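4. What counts as out of place?

4.1 The trouble with the placement score

The Sutdale placement score has been used in work on play kitchens and table clearing for long enough that its main assumption rarely gets a second look. A rater is shown a table with toy food and dishes on it and marks each item as "placed" or "stray." Food on or in a dish is placed. Food on the bare table is stray. The share of placed items is then reported as a measure of how tidy the table is, and small changes in that share have been read as changes in order, care, or even understanding of what dishes are for.

We doubt that it measures any of these. Our objection is a simple one. The score treats contact between a food and a dish as a sign that someone meant the food to be there, and as a sign that the food belongs there. Those are two claims, and a still picture of a table supports neither of them very well. 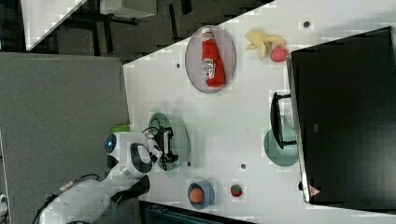

Figure 3. Layout with a ketchup bottle on an oval plate and a banana and strawberry on the tabletop.

Take the bottle in Figure 3. Under the Sutdale rules it is placed, because it lies on a plate. The banana and the strawberry are stray, because they lie on the table. Yet few of us keep ketchup on a dinner plate, bottle and all, and a rater who sets a real table might call the bottle the oddest thing there. The fruit, on the other hand, sits together. The banana is partly peeled and the strawberry is right beside it, which could be read as a snack, a group waiting to be served, or two things that happened to land near each other. The score gives the bottle full credit and the fruit none.

The round teal plates raise a second problem. One is out in the open on the table and the other is partly tucked under the black handle of the cabinet. Both are dishes, so the score ignores them, although a plate half under a handle is the kind of thing most people would move if they were asked to straighten up. A measure of tidiness that has no opinion about it seems to us to be missing a good deal.

4.2 Rater judgments

We asked 206 adults to judge single items in 30 table layouts. Each person saw only a few of the layouts, and after incomplete forms were dropped we had 3,436 judgments. Raters were not given the Sutdale rules. They were asked whether they would leave the item where it was or move it, and, if they would move it, where to. A free-text box followed.

The free-text box was added late, at the urging of the second author (Ham), and we had low hopes for it. It proved more useful than the yes-or-no answers. Raters who agreed that an item should move often had quite different ends in view. For bottles lying on plates, one group wanted them stood up on the table, another wanted them put away out of sight, and a third wanted the plate gone and did not care about the bottle. All three were recorded as "move." Any high level of agreement on that answer should be read with this in mind, and we regret having reported it alone in our earlier note. 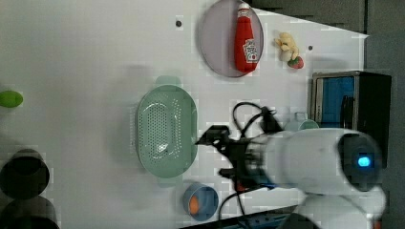 Figure 4. Layout with a colander near the center of the table, a toy microwave at the right, and an orange item in a blue bowl.

The layout in Figure 4 drew the longest comments. A colander is awkward for any scheme that sorts the world into foods and dishes. The Sutdale manual files it under dishes, so a vegetable in a colander would be placed. The Grodari checklist, which was written for storage and sorting tasks, files it under tools. Raters were split along much the same line. Some thought the mint-green colander was waiting for the fruit and should stay in the middle. Others said that a colander belongs by a sink, and as there was no sink in the layout they had nowhere to send it and left it alone. These last raters appear in our data as people content with the table, and they plainly were not.

The lime-green vegetable at the far left caused less argument but more guessing. Raters who were unsure what it was tended to leave it. We cannot tell whether they thought its position was fine or did not want to commit themselves. The cup in front of the microwave brought a similar range of replies: ready to be heated, just heated, in the way of the door. Each is a story about the moments before or after the picture, and the picture settles none of them.

Only the orange item in the blue bowl came close to general approval. We would be more impressed by this if the bowl were not also the easiest case under every scheme we know of. It is small, it is round, and the item fits inside. It may be that raters approve of things that fit, whatever they think about where food should go.

4.3 Does a shared layout mean a shared plan?

Supporters of the placement score have a fair reply. They can say that any one item may mislead, but that patterns across layouts wash out the odd cases. If the same food keeps turning up in the same dish, the argument goes, someone must think it belongs there. The Seneviratne index was built on this idea and rewards pairings that recur.

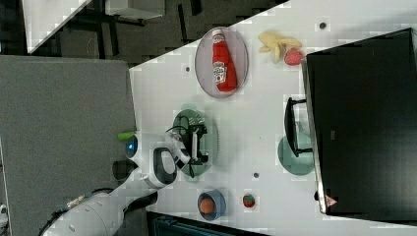

Figure 5. Layout with fruit on the table, an orange fruit in a small blue bowl, and a ketchup bottle across an oval plate.

Compare Figure 5 with the two layouts before it. In all three a red ketchup bottle lies on a plate and a banana and strawberry are close together with no dish under them. The Seneviratne index would mark the bottle and plate as a strong pair. We see a duller explanation. Things that are not being used stay where they are. When attention is on the middle of the table, whatever was set down toward the far edge will look like a steady choice for as long as no one has cause to touch it. Being left alone and being put somewhere on purpose give the same picture.

The second strawberry, the one with the leafy top near the blue bowl, makes the point from the other side. It is alone on the table. Distance-based scoring would tie it to the bowl as a near miss, and at least one rater wrote that it "must have been meant for the orange." Another wanted it moved up to join the other strawberry. Both are sensible. The first sorts by dish and the second by kind, and the two rules lead to different tables that their owners would each call tidy.

Dimitrov has argued that the index could be saved by counting a pairing only when it has been broken and made again. We think this is worth trying, but it needs a record of what happened between one layout and the next. The Inuvholm layouts, on which the index was first tested, do not have one, and so the published values cannot be corrected after the fact.

4.4 Limits of our own evidence

Our doubts apply to our own work as well. The question "would you move it?" invites people to move things. Raters may have felt that a study about tables wanted tables changed, and 2 of them said so in the comments. Some treated the objects as toys to be packed up and others as food to be served, and we gave no instruction either way. A rater packing up toys has no use for a plate under the ketchup or a bowl under the orange. We have no means of separating these readings in the present data, and until someone does, we would advise against comparing placement scores between studies that used different instructions.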